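Votine Hand Kit: data card and notes

Updated December 10, 2020
Maintained by Reece Dawber and Zhiqiang Ye

What this is

Votine is a hand-held gripper kit for recording everyday pick-and-place work in ordinary homes. You squeeze, the two fingers close, and the camera on the tool records the whole thing from just behind the fingertips. We bought two kits from Skorcombe in November to see if people with no robotics background could collect usable clips with them. They can, and they had a great time doing it!

What's in the release

226 clips, recorded in living rooms and kitchens
Frame rate: 30 per second
One text label per clip, written by the person who recorded it
A split file (25 clips are held out for testing)

How we found the kit

Setup is quick. Beverley Goodall had never touched one of these and was recording before she finished her coffee. The soft finger pads are the best part of the design — they give a little when you press down at an angle, so small round things don't shoot off across the table nearly as often as they did with our old hard tips. We asked everybody to leave their rooms as they were, clutter included, and to work on whatever surface they normally use.
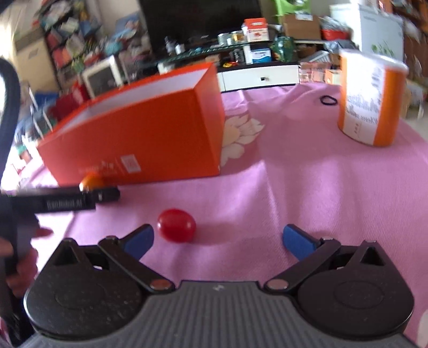 Cloth surfaces deserve a special mention. They wrinkle and drag when a finger brushes them, and a policy trained only on bare desks gets confused fast. If you are short on time, start with the cloth clips.

Grip strength is the weak point. After a long session your hand knows it, and Ashley Gosling ended up swapping hands halfway through. A lighter trigger spring would fix most of that. Skorcombe sells one, but ours hasn't arrived yet.

Known issues

Labels are free text. "ball", "red ball" and "little ball" may all mean the same object.
Some clips start with the fingers already closed. Skip the opening frames if that matters to you.
The gripper width file for clip 90 is missing.

Loading

Unzip into data/ and run check_clips.py first. It prints any clip whose video and width file don't match in length.

Questions go to Horácio Carvalho. Label fixes are very welcome — send them as a plain text diff.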